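Skitbridge Shared Workshop
Gallery: Hand-Held Gripper Build, Fabric Handling

The Skitbridge Shared Workshop supports members who design and assemble small robotic equipment at home or at its benches in Jarthorpe. The present gallery concerns the Kinau gripper, a two-finger hand-held tool developed by Delia Huenchumán and Rosaura Lozano. Work on the tool began in February and continues under the workshop's home projects program.

The Kinau gripper is held and moved by a person, and its recordings are later used to teach a robot arm the same task. The members selected household fabrics as the first subject. Cloth folds, slips and bunches in ways that rigid test blocks do not, and it places particular demands on the fingertips. The fingers are printed in yellow so that they remain easy to distinguish from dark garments in the recordings. The body, finger rails and front plate are black throughout.

Each unit carries a printed code label on its plate. Members are asked to enter the label number in the build log before a session begins and to record any change of fingers or screws against the same number. The log for this project currently holds 3,630 entries, of which more than 1,000 relate to folded clothing and bedding. The remainder cover bench trials and adjustments to the finger travel. 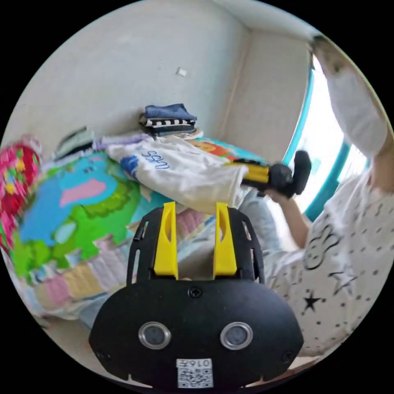

Yellow fingers in their black housing, with a T-shirt with blue lettering and a pastel striped quilt beyond.

The slot in each finger was introduced in the second version of the design. It reduces the weight at the tip and allows the finger to flex slightly when it closes on a thick fold. Earlier solid fingers were retired after 100 closing cycles on the bench, when wear was noted at the base. The finger files are kept in the Insaurralde folder of the workshop library – members should use the revision marked 2 and disregard older copies.

Fabric sessions are held in ordinary rooms, in daylight where possible. Clothing and bedding of mixed weight and pattern are preferred, as plain cloth alone gives a poor account of how the tool performs in a home. Finger alignment is checked at the start of each session and again at the close.

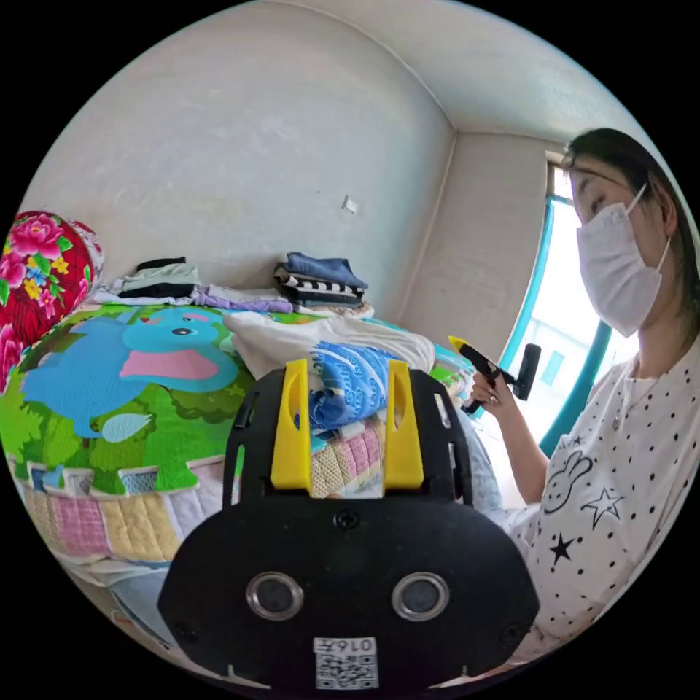 Second gripper in hand at the right, pointed toward a bed with a cartoon elephant blanket and a heap of bedding.

Members who wish to assemble a gripper of this type may request the parts list and the current assembly notes from the workshop desk. Printed fingers are issued in matched pairs and should be replaced in pairs. Questions on the plate and housing should be directed to Rosaura Lozano, and questions on the build log to Delia Huenchumán.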